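Three weeks of teaching an arm to pick things up

Posted Mar 13, 2025

I said I would write up the teleoperation work once I had enough of it behind me to have an opinion. I have done 221 recordings now, so I suppose this is the time.

The short version for anyone who hasn't read the earlier posts: I work part-time for a small outfit called Kulley, in a unit on the Preltham road. We are trying to get an arm to lift mixed objects out of a bin without being told in advance what the objects are. The way we do it is that a person drives the arm by hand controller, over and over, and the joint positions and camera pictures are saved together. Later a model is trained on the lot. I am the person driving. Before this I drove a reach truck for a living, which has been more use than I expected.

The first week was mostly bad. You hold the controller in one hand and squeeze a trigger to close the gripper, and the arm follows your hand a little behind. The delay is small but your brain notices it. I kept overshooting, correcting, overshooting the other way. When I played the recordings back they looked like somebody trying to swat a fly in slow motion. Brisa Bermúdez, who set up the software and had the job before me, watched me do 20 of these and then told me to stop looking at my hand. That helped more than anything in the manual. Look at the fingertips of the gripper and nowhere else. Your hand sorts itself out.

We threw out most of that first week. I was annoyed about it at the time. But the whole point is that the arm learns what you did, including the dithering, and if half your recordings have a wobble before the grasp then you will get a machine that wobbles before the grasp. Brisa had an early model that did a neat little circle above every object before going down. She did that circle herself without knowing it. It took her a day to work out where the machine had got it from.

So there are rules now, and I have them on a card by the keyboard. Start from the same home position. Move over the object, stop, go down, close, lift, stop. No drifting about while you decide. If you haven't decided which object you want, decide before you press record. If you miss, you are allowed one more go within the same recording, and that go should be a proper correction, opened up and lined up again. We keep those. A model that has only seen clean grasps has no idea what to do after a bad one.

The walls are the awkward part. Anything in the middle of the floor is easy enough once you have the feel of it. Anything lying along a wall means you have to think about where the rest of the gripper is going to be, and the sides slope, so you have less room at the bottom than you think you have at the top. I have learnt to turn the wrist before I go down. Turning it once you are down there is how you scrape the floor, and our floor has had plenty of that already.

Soft things are a separate subject. A rigid block either comes up or it doesn't. Fabric will let you pinch a bit of it, rise a few inches, and then slide out and land in a new shape somewhere else. I started by going for the middle of it, which seemed sensible, and I got a lot of empty lifts. Now I look for a crease or a raised part and close on that. Sometimes I push it gently along the floor first so that it bunches up. We argued over whether to allow the pushing. Brisa thought it would confuse the model, I thought it was simply how you pick up cloth, and for the moment it is allowed so long as I mark the recording.

Thin and curved metal is nearly as bad, for the opposite reason. Close slightly off and it tips or spins away from you. Shiny things are also hard to judge on the screen. I can drive by eye, standing beside the bin, or by the monitor, and I am meant to use the monitor, on the grounds that the model will only ever have the camera view to go on. If I am using something it can't see, then I am teaching it to guess. I understood that straight away and still caught myself leaning over to look. I have moved my chair back so that I can't.

We tried the other way too, which is to switch the arm to its loose mode and push it about with your hands. It is lovely for showing a path. You feel the weight of the thing and you get a much smoother line than with the controller. For bin work I didn't get on with it. Your own arms end up in the camera view, you can't easily work the gripper at the same time, and reaching over the bin for an hour is hard on the shoulders. We did 3 sessions like that and went back to the controller. I would use it again for something like wiping a surface.

A word about mixing up the objects, as somebody asked in the comments last time. I swap them between batches and I try to drop them in without arranging them. That is harder than it sounds. Left to myself I put things down with nice gaps between them, the way you would lay a table. There is a box of odds and ends under the bench, mostly toys and bits of kitchenware, a good deal of it from the Bistovero shop that closed down, and I tip from that. When things land in a heap I leave the heap.

How tired you get is worth knowing if you are thinking of taking on this sort of work. I can do an hour well. In the second hour I get quicker and sloppier, and I don't notice until I check the playback. So I stop at an hour, label what I have, drink some tea and go back. Labelling is dull, but it is where you catch your own habits. Mine is that I always go for the brightest object first. I now pick the order beforehand and write it down.

The results so far are fair. The model we trained on the first decent batch will go to an object and try to grasp it, and on hard-sided things it does well enough that I have stopped holding the stop button the entire time. On fabric it is poor. It also hesitates near the walls in a way I recognise, and I will have to own up to that one. We are aiming for 300 good recordings before training again, and after that Brisa wants to move the whole set-up to the Ventura bench, where the light is more even. I'm told to expect that to upset everything for a while.

If all goes to plan there will be a demonstration in June. I'll post again before then, probably after the retraining. In the meantime I have left comments open, and I am happy to answer questions on anything except the price of the arm, which I don't know.

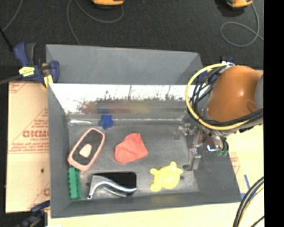

Gripper down at the right-hand end of the bin, with the yellow turtle nearby and the cloth in the middle of the floor.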